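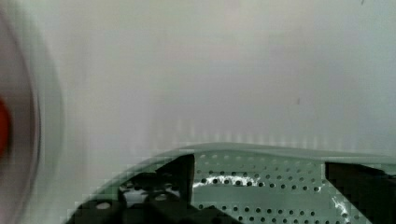 4.2 Der Greifersatz von Tramholm im Laboralltag

Ich gebe zu, dass ich mich auf diesen Abschnitt gefreut habe. Die beiden anderen Bausätze in unserem Vergleich kannte ich schon aus früheren Arbeiten, den von Tramholm hatte ich vorher nur auf einer Messe in der Hand gehabt (und dort natürlich ohne Kabel). Unser Exemplar haben wir im Februar 2018 über den Händler Lenwood bezogen, und zwar ganz normal bestellt und bezahlt, ohne Leihvertrag und ohne Sonderbetreuung. Im Karton lagen der Greifer selbst, die kleine Kamera für das Handgelenk, ein Adapterflansch, ein Beutel Schrauben und eine Anleitung, die sich erfreulich kurz fasst. Leider ist sie an einer Stelle zu kurz: Das Drehmoment für die Flanschschrauben fehlt. Ich habe beim Händler nachgefragt und nach zwei Tagen eine brauchbare Antwort bekommen.

Der Aufbau an unserem Arm hat mich einen Vormittag gekostet, den größeren Teil davon habe ich mit der Kabelführung verbracht. Tramholm sieht zwei Klemmen am Unterarm vor, und die reichen, solange man das Handgelenk nicht weit dreht. Wer wie wir auch von der Seite greifen will, sollte eine dritte dazunehmen. Danach lief alles stabil, und ich musste die Kabel während der ganzen Versuchsreihe nicht mehr anfassen. Das kann ich von den anderen beiden Sätzen nicht behaupten!

Als Software habe ich Prirside verwendet, das der Hersteller empfiehlt und das sich auch einzeln lizenzieren lässt. Die Oberfläche ist schlicht, fast ein bisschen altmodisch, aber ich fand mich sofort zurecht. Die Kalibrierung zwischen Kamera und Greifer verlangt 25 Aufnahmen aus verschiedenen Stellungen. Beim ersten Mal habe ich zwischendurch abgebrochen und musste von vorn anfangen, Zwischenstände speichert das Programm nämlich nicht. Ein Fortschrittsbalken wäre auch nett gewesen. Das Ergebnis dagegen war ordentlich und blieb über die gesamte Dauer der Versuche brauchbar, ich habe nur ein einziges Mal nachkalibriert, und das eher zur Beruhigung.

Für die eigentliche Bewertung habe ich die Aufgabenliste aus Abschnitt 3 übernommen, also 20 Greifaufgaben, bei denen der Arm jeweils ferngesteuert wird und der Bediener nur das Kamerabild sieht. Mit dem Satz von Tramholm habe ich 17 davon im ersten Anlauf geschafft. Die übrigen drei betrafen flache Teile, die dicht auf der Unterlage lagen, und da haben sich alle getesteten Greifer schwergetan. Die Finger schließen gleichmäßig und ohne Ruckeln, und die Rückmeldung am Steuergriff ist fein genug, dass ich nach kurzer Zeit nicht mehr darüber nachgedacht habe.

Weniger glücklich bin ich mit der Bildqualität, und deshalb möchte ich dabei etwas länger bleiben. Abbildung 6 zeigt die Sicht der Handgelenkkamera: unten die grüne Lochplatte zwischen den beiden schwarzen Fingern, links etwas Rundes und Weißes sehr nah vor der Linse und darum völlig unscharf. Man erkennt gerade noch, dass ein roter Fleck darin sitzt. Für die Arbeit heißt das, dass man sich bei so kleinem Abstand auf sein Gefühl verlassen muss, jedenfalls wenn ein Gegenstand seitlich ins Bild ragt. Dazu kommen die hellen Reflexe auf der Lochplatte, die bei mir immer wieder den Blick eingefangen haben, und die Klötzchen der Bildkompression an den Kanten zwischen Grün, Schwarz und Grau. In Prirside lässt sich die Kompression in neun Stufen verstellen. Ich habe die mittlere genommen und würde beim nächsten Mal höher gehen, auch wenn das Bild dann etwas später ankommt.

Zum Vergleich: Die Kamera von Zeman, die wir in Abschnitt 4.1 besprochen haben, bildet den Nahbereich deutlich sauberer ab, sitzt aber so weit vorn, dass man die eigenen Finger nur halb im Blick hat. Mir persönlich ist die Lösung von Tramholm lieber. Ich sehe gern, was der Greifer gerade macht, und nehme dafür eine gewisse Unschärfe am Rand in Kauf. Eine Kollegin aus der Nachbargruppe, die beide Sätze einen Nachmittag lang ausprobiert hat, sieht das genau umgekehrt.

Offen ist für mich noch die Frage nach dem Verschleiß. Lenwood bietet Ersatzfinger nur paarweise an, die Lieferzeit haben wir mangels Bedarf nicht geprüft. Die Messwerte zur Schließkraft stehen zusammen mit denen der anderen Sätze in Abschnitt 4.4.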